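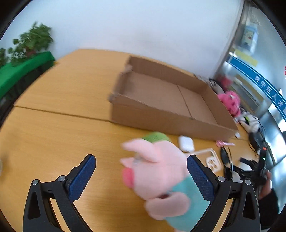

디지털 페인팅에서 레이어 구조는 채색을 시작하기 전에 정한다. 본 단원은 스케치 이후의 레이어 분리, 마스크 운용, 혼합 모드 선택, 출력용 파일 정리를 다룬다. 관찰 과제의 대상은 윤곽이 단순하고 재질이 서로 다른 물체로 고른다. 나무 탁자 위에 뚜껑이 열린 갈색 골판지 계열 상자와 돼지 봉제 인형을 둔 정도의 구성이면 충분하며, 이 경우 탁자면, 상자, 인형을 각각 하나의 그룹으로 나눈다. 탁자 표면의 은은한 반사광은 탁자 그룹 안의 별도 레이어에 둔다.

4단원. 레이어 구조와 비파괴 채색

4.1 문서 설정

실습 파일은 프로젝트 폴더 Usuvdale에 저장한다. 캔버스 크기는 가로 2066픽셀로 고정하고 세로는 구도에 따라 정한다. 색상 모드는 RGB, 채널당 비트 수는 16비트로 한다. 8비트에서 작업하면 넓은 면의 완만한 그라데이션에서 계단 현상이 생기기 쉽다. 다만 일부 필터는 16비트 문서에서 비활성화되므로, 해당 필터를 쓸 때는 사본을 만들어 8비트로 변환한 뒤 적용한다. 원본 문서의 비트 수를 도중에 바꾸지 않는다.

색상 프로파일은 sRGB로 통일한다. 다른 프로파일이 포함된 참고 자료를 붙여 넣을 때는 프로파일 변환을 선택한다. 프로파일 할당은 픽셀 값을 그대로 두고 해석만 바꾸는 명령이며 변환과 결과가 다르다. 두 명령의 차이는 2단원 유인물 참조.

4.2 그룹 구성

그룹은 아래에서 위로 다음 순서를 따른다.

배경
바닥면 또는 탁자면
뒤쪽 물체
앞쪽 물체
전체 보정
선화 및 참고선

각 물체 그룹의 최하단에는 밑색 레이어를 하나 둔다. 밑색은 불투명도 100%의 단색으로 채우며 가장자리에 반투명 픽셀이 넓게 남지 않도록 한다. 이후의 음영, 반사광, 질감 레이어는 모두 밑색에 클리핑한다. 클리핑한 레이어의 표시 범위는 밑색의 불투명 영역으로 제한되므로, 외곽선을 수정할 때는 밑색 레이어만 고치면 된다. 외곽을 바깥으로 넓힌 경우 새로 생긴 영역에 음영이 비어 있는지 확인한다.

그룹의 기본 혼합 모드는 통과(Pass Through)이다. 이 상태에서는 그룹 내부의 조정 레이어가 그룹 아래의 레이어에도 영향을 준다. 조정 범위를 그룹 안으로 한정하려면 그룹의 혼합 모드를 표준으로 바꾼다. 매 학기 제출물에서 가장 많이 발견되는 오류가 이 항목이다.

4.3 마스크

지우개 도구는 스케치 단계에서만 허용한다. 채색 단계에서는 레이어 마스크를 사용한다. 마스크의 검정은 숨김, 흰색은 표시, 회색은 부분 투명에 해당한다. 마스크를 칠하기 전에 레이어 패널에서 마스크 축소판이 선택되어 있는지 확인한다. 레이어 축소판이 선택된 상태로 검정을 칠하면 그림 자체가 손상된다.

마스크의 경계는 물체의 재질에 맞춘다.

- 종이, 판지, 금속: 경도 높은 원형 브러시. 접힌 자리와 모서리는 다각형 올가미로 선택한 뒤 채운다.
- 천, 털, 봉제 표면: 경도가 낮은 브러시로 1차 경계를 만든 뒤 질감 브러시로 흩트린다.
- 유리, 광택면: 그라데이션 도구. 브러시 자국이 남지 않게 한다.

마스크 밀도와 페더 값은 속성 패널에서 나중에 조절할 수 있다. 선택 영역 단계에서 페더를 주면 되돌릴 수 없으므로 쓰지 않는다.

4.4 혼합 모드

수업에서 사용하는 모드는 곱하기, 스크린, 오버레이, 소프트 라이트, 색상, 광도로 한정한다.

곱하기는 음영에 쓴다. 순수한 회색을 곱하면 채도가 낮은 탁한 그림자가 되기 쉬우므로 주변광의 색조를 약간 섞는다. 따뜻한 광원 아래에서는 청색 또는 보라색 쪽으로, 차가운 광원 아래에서는 적갈색 쪽으로 옮기는 것이 출발점이다. 실제 값은 바닥면과 벽면의 반사를 관찰하여 정한다.

스크린은 반사광과 안개에 쓴다. 흰색을 그대로 스크린으로 올리면 밝은 영역의 정보가 사라진다. 명도 중간값의 색을 낮은 흐름(Flow)으로 여러 번 겹친다.

오버레이와 소프트 라이트는 완성 단계의 대비 조정에만 쓴다. 초기 단계에서 오버레이를 사용하면 밑색을 바꿀 때마다 대비를 다시 맞추어야 한다.

색상 모드는 회색조로 명암을 완성한 뒤 채색하는 방식에서 사용한다. 아래 레이어의 광도는 유지되고 색조와 채도만 바뀐다. 명암이 미완성인 상태에서 색을 올리는 것은 인정하지 않는다.

4.5 브러시 세트

배포 세트 이름은 Fliltstead이며 브러시 9종이 들어 있다. 설치 후 브러시 패널에 세트가 나타나지 않으면 프로그램을 다시 시작한다. 기존 브러시를 초기화하기 전에 개인 설정을 별도 파일로 내보낸다. 초기화 명령은 저장하지 않은 사용자 브러시를 삭제할 수 있다.

세트의 브러시는 필압에 크기와 불투명도를 동시에 연결하지 않았다. 선 브러시는 크기에만, 채색 브러시는 불투명도에만 연결되어 있다. 필압 곡선은 태블릿 드라이버에서 조정하고 브러시 설정은 바꾸지 않는다. 간격(Spacing)은 질감 브러시에 한해 15%까지 올려도 된다. 그 이상에서는 획이 점으로 분리되어 보인다.

4.6 가장자리 처리

물체의 모든 외곽을 같은 선명도로 두지 않는다. 초점이 되는 부분은 경계를 또렷하게 하고, 명도가 비슷한 두 면이 만나는 곳은 경계를 약하게 한다. 접지면의 그림자는 물체에 가까울수록 어둡고 경계가 분명하며 멀어질수록 밝고 흐려진다. 그림자를 한 번의 흐림 필터로 처리하면 이 차이가 나타나지 않는다. 접촉 그림자와 투사 그림자를 서로 다른 레이어로 나누고 흐림 값을 따로 준다.

흐림 필터는 레이어를 고급 개체로 변환한 뒤 적용한다. 고급 개체의 필터 값은 두 번 클릭하여 다시 열 수 있다. 고급 개체에는 직접 칠할 수 없으므로 추가 묘사는 위에 새 레이어를 만들어 진행한다.

4.7 저장과 출력

작업 파일은 레이어를 유지한 PSD로 저장한다. 파일명은 학번_과제명_버전 형식이며 공백과 한글을 쓰지 않는다. 단계별 저장본은 밑그림, 밑색, 명암, 완성의 네 시점에 하나씩 남긴다. 용량은 파일당 약 596MB를 넘지 않게 관리하고, 초과할 경우 숨겨진 레이어와 캔버스 밖의 픽셀을 먼저 정리한다. 캔버스 밖의 픽셀은 전체 선택 후 자르기 명령으로 제거한다.

웹 게시용 사본은 내보내기 명령으로 만든다. 크기 축소 시 보간 방식은 쌍입방(더 선명하게)을 기본으로 하되, 선화가 지나치게 날카로워지면 일반 쌍입방으로 바꾼다. 선명 효과는 축소 이후에 적용한다.

4.8 과제

과제명: Leiva

재질이 다른 물체 두 개를 하나의 면 위에 놓고 관찰하여 그린다. 광원은 하나로 제한한다. 사진 위에 직접 덧그리는 방식은 허용하지 않으며, 참고 사진은 별도 창에 띄워 사용한다.

제출물은 다음과 같다.

- 완성본 PSD 1개
- 네 시점의 단계별 저장본
- 웹 게시용 PNG 1개
- 레이어 패널 화면 갈무리. 모든 그룹을 펼친 상태로 한다.

제출 위치는 강의 서버의 Clikevwood 폴더이다. 마감은 11월 마지막 수업 시작 전까지로 한다. 레이어 이름이 기본값으로 남아 있는 파일은 반려하며 재제출은 한 차례만 받는다.

다음 단원: 조정 레이어와 색 보정. 곡선과 레벨의 차이를 미리 읽어 올 것.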